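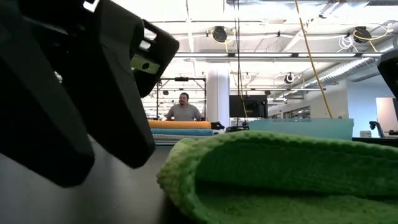

# Speaker notes – grasp planning on towels

Valtamcombe, 2021-02-17. Talk length 20 minutes, then questions. Hilkka Seppälä has the second half (control), I have the first half (perception and planning).

## 1. Opening

- Say good morning, say names, thank Celtdale for the room.
- Keep the first slide up while people sit down. Point at the rim of the green towel, next to the fingers. This rim is the subject of the whole talk.
- Ask the audience: where would you take hold of it? Wait for one or two answers. Most people say "the corner".

## 2. The problem with corners

- Our old planner, Kwofie, looked for corners only. It came from our work with cardboard sheets, where a corner is always a corner.
- With a towel, the border can curl up and make a wall with a dark hollow behind it. The depth map has few good points in the hollow, and the planner filled the gap with a flat surface. Then it sent the fingers too low.
- Show the failure plot. Do not read the numbers on the axis, only say which line is which.
- From 827 recorded attempts we marked every one by hand. 330 were failures where the planned contact point was inside a hollow. (If someone asks who marked them: Hilkka and me, over two weeks in July.)

## 3. What we changed in perception

- We do not fill holes anymore. An empty region stays "unknown" and the planner must pay a cost to enter it.
- We added a rim detector. It searches for a thick border with a strong shadow on one side. Explain slowly, this slide has two arrows in the same color and I have not had time to fix it.
- Training set: 3,000 image crops, all of cloth on a dark table. Be open that we have not tested on a light table.
- Color matters less than we expected. Bright green on dark gray is easy, of course, so we turned the crops to gray for half of the training.

## 4. Planning

- The planner now gives a list of candidate grasps along the rim, each with a direction for the approach. Two fingers, one on each side of the edge.
- The score has two parts: how sure we are about the surface, and how much free space the outer finger has. Hilkka wanted a third part for the fold direction. We tried it and removed it, the results were not stable.
- Collision check is against the table plane plus a small margin. The margin is one value in the config file, please do not ask me to defend it.
- If no candidate has a good score, the arm backs up and the camera takes a new picture. Before, it would try anyway.

**Here change speaker. Drink water.**

## 5. Control (Hilkka)

- Last part of the motion is slow and guarded. When the force on the finger goes over the limit, we stop, lift a little and close.
- The timing between Emix and the gripper driver gave us much trouble. Emix stamps the message when it is sent, the driver when it is received. Show the log with both times next to each other.
- The fix is one clock for both. It sounds small but it took us longer than the rim detector.

## 6. Questions we should expect

- *Why not learn the whole thing end to end?* We may do it later. For now we want to see which module made the mistake.
- *Does it work on thin cloth?* Not well. A thin edge lies flat and the rim detector finds nothing.
- *Will the code be open?* The logging tool yes, the planner is not decided. Look at Hilkka before answering this one.

Last slide: contact address and the link to the log viewer. Leave it on the screen.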